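2 min read

Notes for week 9: pricing a small tearoom menu

Right, so last time we did rent and rates (sorry about that!) and I promised you something nicer. I want to talk about what a pot of tea really costs you, and I'm using my old place in Clesham as the guinea pig.

When Marjorie Bramwell and I opened, we priced everything by looking at the café across the road and knocking a bit off. Terrible idea. We'd counted the tea and the milk and forgotten the laundry, the breakages and the twenty minutes somebody spends wiping down.
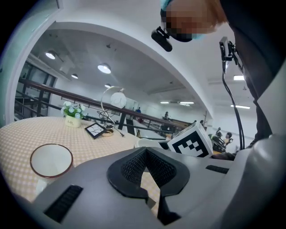
Brown-rimmed white dish on a checked cloth.

Our crockery and linen bill came to £2,050 in the first year. We sold 27 pots on a decent day in May – lovely, but work out what each one has to carry before you've paid anybody!

Have a go with your own figures before the seminar, and bring the workings, scribbles and all. Kaan Erdem has kindly said he'll go through yours if you get stuck.

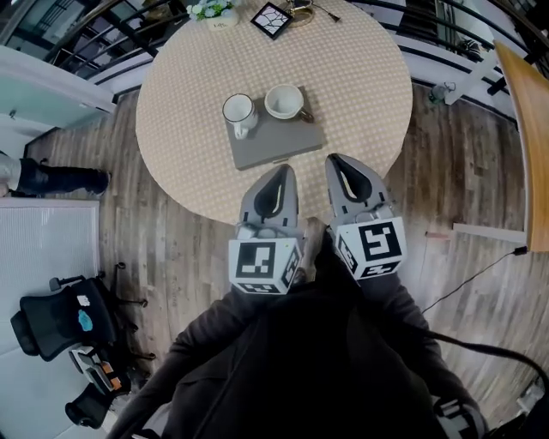 Cakes and the trouble with portions

Start with the tin. Decide how many slices you're cutting before it goes in the oven, and price from that number.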